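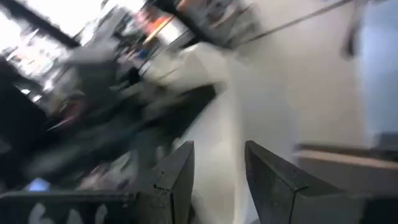
The off-white problem

8/6/18

I have now spent more of my adult life thinking about off-white than I have thinking about my pension. The back room was supposed to be a quick job. Clear it, paint it, put the desk back, feel smug. The clearing went well enough if you don't look in the hall, where everything went.

The trouble is that off-white won't stay one colour. It's cream at one end and a sort of cold porridge grey by the middle, and if you stand there long enough with a mug you start to see a bit of pink as well, though I think that may be me. The tin says Bralivness. I don't know what a Bralivness is. The chart had it between one called Rerik, which looked exactly the same, and one called Pelkonen, which also looked exactly the same and cost more. I held all three up to the window and nodded for a while in case anyone from the shop was watching.

I do like it next to the pale blue. I'll give myself that. Blue was going to be everywhere at one point, until I did a patch the size of a tea tray and felt as if I was waiting to have a tooth out. A small amount is plenty.

Shelves next. I ordered them from Werkamier, who charge £154 for a set of four and send you the screws for three. The instructions are a single sheet with a drawing of a man smiling at a spirit level. My spirit level and I have never had that kind of relationship. I've marked the holes in pencil, rubbed them out, marked them again a bit lower and gone to make toast.

Then there are the cables. I have a shoebox of them, and I'd guess half belong to things I gave away years ago. I was very firm with the box this morning and got rid of one. It was for a phone with a hinge. The rest have gone back in, in a knot that is at least a smaller knot, and I've written CABLES on the lid so that I can't pretend it's shoes.

Things still in the hall: the desk, the lamp with the bad neck, a bag of other bags, my good jumper (found inside the printer box, no idea), and a folder marked Important that contains a takeaway menu and the guarantee for a kettle.

Second coat tomorrow, if I can find the lid of the tin. I've got 200 dust sheets' worth of old newspaper and I keep stopping to read it.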